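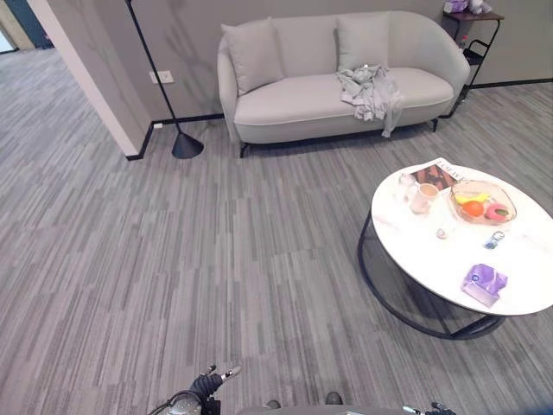
Figure 2. Head-camera view at the start of a tidying run in the lounge. Both grippers are at the bottom of the image; the garment is on the loveseat.

3.2 The Lounge Task

The course asked each team to pick a task "of domestic relevance." Team Sekness picked tidying, a subject on which its members had opinions but little experience. The robot begins on the carpet facing the loveseat (Figure 2) and must take the garment off the seat, then clear the coffee table of anything that does not live there. What does and does not live there took up most of the second week. Traian Avram argued for the magazine. The fruit bowl was finally declared a legal resident, along with its contents, which spared us from explaining to a planner why a banana and a pink toy donut should be treated alike.

We recorded 29 teleoperated runs, for a total of 3494 labeled segments. Labels were assigned by two students working separately and merged afterward. Most disagreements concerned the word "folded," and we retired it in favor of "moved."

The garment was the harder half. A crumpled gray cloth on light gray upholstery offers a color-based segmenter very little to hold on to, and our first model, Bronell, regularly reported the nearest cushion as laundry with high confidence. Adding depth helped. It did not help with the clear glass on the table, where the depth image showed holes in the places we most wanted it to show a cup. We therefore used the color image alone for the tabletop and the combined input for the loveseat, an arrangement we describe in Section 4 as a design and chose on a Saturday as a last resort.

Runs were stopped after 10 minutes. Operators were told to ignore the side table and whatever was on it. The policy, trained on their runs, was given no such instruction, and its interest in the purple bag is taken up in Section 5.1.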